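Toothbrush Week, or How I Learned to Love Boring Examples

Filed under: Robots, Learning from People | Print this post | E-mail this to a friend
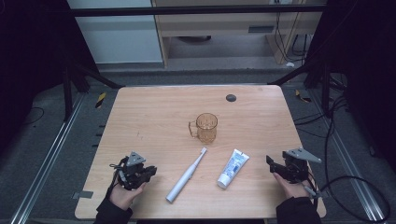
We're finally collecting examples for the bathroom set, and I have been looking forward to it since February! The idea is easy to say and slow to do: a person does the task with a gripper in each hand, over and over, and the model learns from how the hands moved. The current task has three things in it, an amber see-through cup with a handle, a white electric toothbrush and a tube of toothpaste, and the brush and the tube both have to end up in the cup. The brush starts out lying at a slant with its head toward the cup, the tube off to its right with the cap end nearer to you, and then the next round everything gets moved and you go again.

I love the cup. Dwight Ross picked it, and I argued for a plain white one, but the faceted sides let the table show through in this warm orange color and I want the model to deal with that now, while we can still do something about it. Real bathrooms are full of see-through stuff. If it only ever learns on solid mugs we'll be back at the table in a few months doing all of this over.

The target for this task is 3000 examples. As of last night we have 2820, and I threw out 26 of my own after watching them back (I kept pausing halfway to the cup, thinking about where to grab, and a model will happily learn to pause too). Valentyna Bilyk has the smoothest hands of any of us. She decides on the whole move before she starts, then just does it - no hovering, no second try unless the first one really slips. I've been copying her, and my last batch is so much better.

Slips are the other thing we changed our minds on. At first we deleted every one. Now if you drop the brush and pick it up again in a sensible way, it stays in and gets a "recovery" label. Myroslav Maksymiv wrote a small tool for the labels, called Zerker for reasons he won't share, and it has saved me hours of typing.

The part I still find hard is the left hand. I'm very right-handed, so left alone I'd use the left gripper to steady the cup every single time, and the model would decide that's what left grippers are for. So I've been making myself start with the left on every other round. It's slow and a bit clumsy but it's getting there, and it's a funny feeling to notice your own habits turning into data.

Next up is the same task with a taller cup, and after that Lesego Baloyi wants to try a soap dish. I can't wait for the soap dish.

Posted 2020-11-07 in Robots

Print | E-mail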